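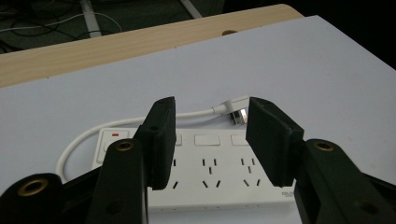 Homa Rashti reckons the Brellby is the wrong desk for anyone who works standing up all day, and after a month with one I agree with her on that point, though I'd still buy it again.

I ordered the white top with the manual crank in April. Sellent had it at $600 plus delivery to Jistbridge, and it came in one very heavy carton. Get a second person to help with the carrying. Assembly took me most of a Saturday afternoon. The instructions are fine up to step 8, where the drawing of the crossbar is upside down. I had to undo four bolts and start that bit over.

Once it's together it's solid at sitting height. Wind it up past elbow level and there's a wobble, mostly side to side - typing is okay, handwriting is annoying. The crank is stiff for the first few turns and then settles. I change height twice a day at most, so it doesn't bother me. Homa changes hers every hour and she ended up sending it back.

The top marks easily. Coffee wipes off, biro doesn't, and mine already has a grey scuff near the front edge from a laptop. A desk mat fixes that if you care about it.

Cable storage is the weak spot. There's one shallow tray at the back and it won't take a power board with bulky plugs in it. Sibiya sells a deeper one that screws into the same holes.

I also looked at the electric version, but at $1,194 it costs nearly twice as much for the same top and the same legs. Put the difference towards a decent chair.

Good desk for sitting, fair for standing. Sellent's return window is short, so check the colour when it arrives.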